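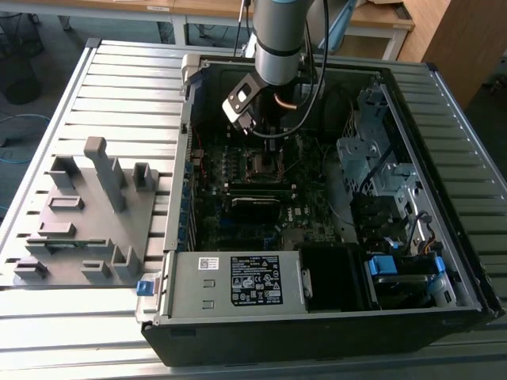 Sachbearbeitung Gerätezerlegung (m/w/d), Standort Granevcombe
Kennziffer 835

Für die Zerlegung und Komponentenprüfung von Desktop-PCs besetzen wir zum September 2 Stellen in Vollzeit. Die Stellen sind unbefristet.

Aufgaben
Öffnen von Tower-Gehäusen, Erfassen der Seriennummern in Undix
Ausbau von Speichermodulen, Laufwerkskäfigen, Lüftern und Netzteilen
Sichtprüfung von Hauptplatinen und CPU-Sockeln
Sortieren nach Wiederverwendung, Ersatzteil und Wertstoff
Dokumentation beschädigter Rastungen, Kabel und Steckverbinder

Anforderungen
Abgeschlossene Ausbildung in einem elektrotechnischen oder IT-Beruf oder vergleichbare Praxis
Sicherer Umgang mit ESD-Schutzausrüstung
Deutschkenntnisse auf Niveau B2
Heben von Lasten bis zu 20 kg

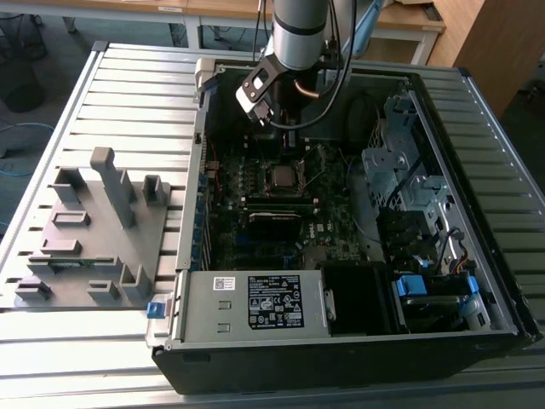
Turcotte Rückbau | Abteilung Komponentenprüfung

Gearbeitet wird am liegenden Tower mit abgenommener Seitenwand. Netzteile werden nicht geöffnet. Typenschild und Barcode müssen nach dem Ausbau lesbar bleiben, beide werden dem Datensatz zugeordnet. Die Einarbeitung erfolgt an Geräten aus der Serie Heltasari.

Wir bieten
Einschichtbetrieb, Gleitzeit außerhalb der Kernarbeitszeit
30 Urlaubstage
Arbeitskleidung und Werkzeug werden gestellt

Bewerbungen mit Lebenslauf und Zeugnissen bitte unter Angabe der Kennziffer über das Bewerberportal einreichen. Rückfragen zum Verfahren: Durchwahl 287.

Stand: 8. Februar 2026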